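Clenedura is hiring a disc producer for its film label

Clenedura restores and releases older films on Blu-ray for collectors in North America and Europe. We put out 33 titles last year, most of them crime pictures and melodramas from the 1940s and 1950s, and the catalog now stands at 174. We need a full-time producer to start in August.

You will take each title from signed license to finished disc. That means checking the scan against surviving prints, booking commentary tracks, commissioning booklet essays, clearing stills and proofreading subtitles. A standard run is 3,000 copies, with 600 in a slipcase. You would handle nearly all contact with our authoring house, Toson, and with Kolik, who print the sleeves and booklets. 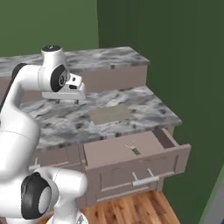 White robotic arm above a marble-topped counter. Computer rendering.

You should have at least two years of work in home video, film archives or repertory programming. You need to be able to spot a wrong aspect ratio and explain the problem in writing. Reading knowledge of Italian or Portuguese would help with the Sampaio titles coming next year. A film degree is not required.

The job is four days in the office and one at home. Pay depends on experience and is discussed at the first interview.

Send a resume and one page on a disc release you would have done differently, extras included, to Uliana Polishchuk, head of production. Applications close Sunday, March 24, 2024. Please do not send showreels.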